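4. Finishing and off-ball work among centre-forwards

4.1 Background to the question

Supporters, broadcasters and coaches often describe a centre-forward as someone who either scores or contributes very little. The claim is rarely tested. Goals are easy to record and are remembered, whereas a run that draws a defender away from a team-mate leaves no mark on the score sheet. Paiva and Karimi examined the matter in an earlier study of youth football and found that coaches who were asked to rate a striker after a match gave noticeably higher marks for effort to players who had scored, even when the distance those players had covered was lower than usual.

The present section asks whether the same pattern holds in the adult game. It draws on match records from the Adau regional league and on coach ratings gathered through the Curkulex form, a one-page sheet completed within an hour of the final whistle. Fourteen clubs agreed to take part. Two of them changed manager during the season, and their ratings have been kept in the main analysis but are treated separately in section 4.4. 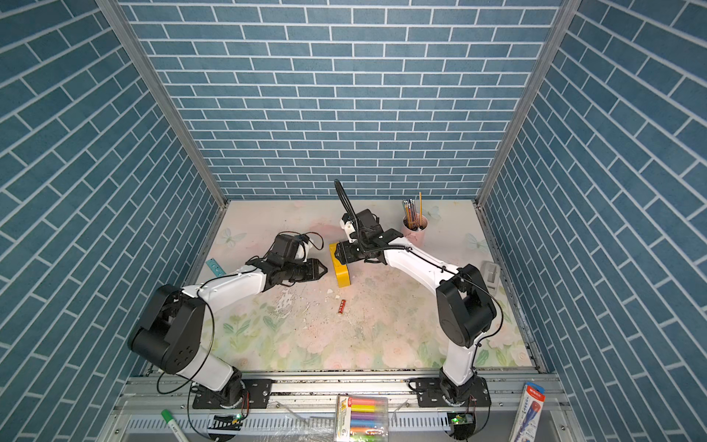 Each player appearance of at least 46 minutes was treated as a single case. The limit was chosen so that a forward replaced at half-time would be left out, while one who came back out for the second half would be included. This gave 602 appearances in all. Goalkeepers and defenders moved forward late in a match were not counted as centre-forwards, even where the team sheet listed them in that position.

4.2 Measures of off-ball work

Three kinds of activity were recorded. The first was pressing, defined as a run towards an opponent in possession that brought the forward close enough to hurry the pass. The second was holding play, in which the forward received the ball facing his own goal and kept it until support arrived. The third was the decoy run, which proved by far the hardest to agree upon. Mohammadi and Tabrizi coded the matches independently and met each Saturday to settle differences. Where no agreement could be reached, the run was left out.

The coders worked without knowing the coach ratings. It was not possible to hide the score from them, and this is a weakness of the design. A coder who has watched a forward score twice may well look more kindly on his later runs - the very effect that the study sets out to measure in coaches. A sample of matches was therefore coded a second time with the goals removed from the recording. Agreement between the two versions was good for pressing and holding play, and fair for decoy runs.

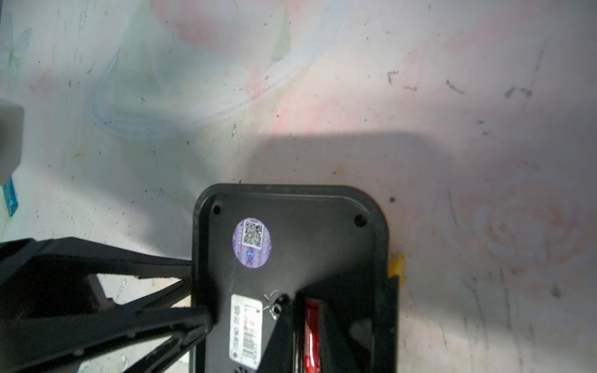
Figure 4. Black plastic device on a pale, worn surface, viewed from above.

4.3 Results

Forwards who scored did not, on the whole, do less off-ball work than those who failed to score. In matches that ended level, the two groups pressed at much the same rate. A difference appeared only when a team was leading. Forwards who had scored in those matches pressed less in the closing stages, and their managers had often told them to stay high and save their legs. It would be unfair to read this as idleness on the part of the player.

The coach ratings told another story. A goal raised the rating for general play in almost every club, and the rise was greatest where the forward had done little else that the coders could record. Forwards who pressed hard and did not score were rated only slightly above those who did neither. At Kato, where the head coach filled in each form together with an assistant, the gap between scorers and non-scorers was smaller than elsewhere. Chávez has suggested that the presence of a second person encourages the coach to recall the whole match and to give less weight to its most striking moment. The data do not allow this to be tested, as only one club worked in this way throughout.

Holding play deserves a separate remark. Forwards in the lower half of the table received roughly 400 long passes each over the season, many of them under heavy pressure and with no team-mate near. Their success in keeping the ball was low, yet it bore no clear relation to their scoring. A manager who drops such a player after a run of matches without a goal may lose a good deal of this work without having noticed that it was being done.
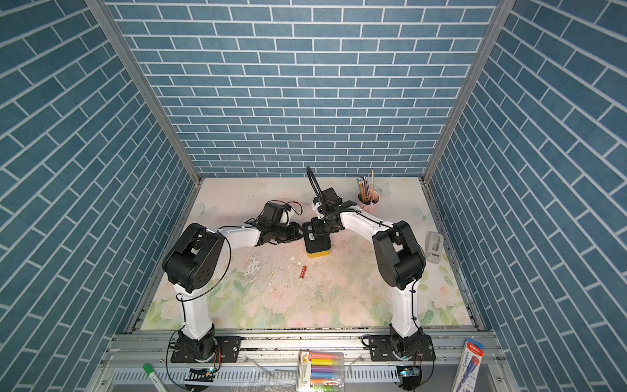
The finding should be set beside that of Hosseinzadeh, whose survey of supporters reached a similar view by a different route. Supporters in that survey were asked to name the best forward in a match they had attended. Most named a scorer when there was one, and when there was none a large share declined to name anyone at all.

4.4 Clubs that changed manager

In both clubs the ratings given to the same forwards shifted after the change, in one case upwards and in the other downwards, although the coded activity of the players altered very little. The first of these managers was appointed in December and had only the second half of the season in which to complete the forms. His early ratings followed goals closely and his later ones less so. The number of matches is too small to support any firm reading, and the two clubs are not considered further in the sections that follow.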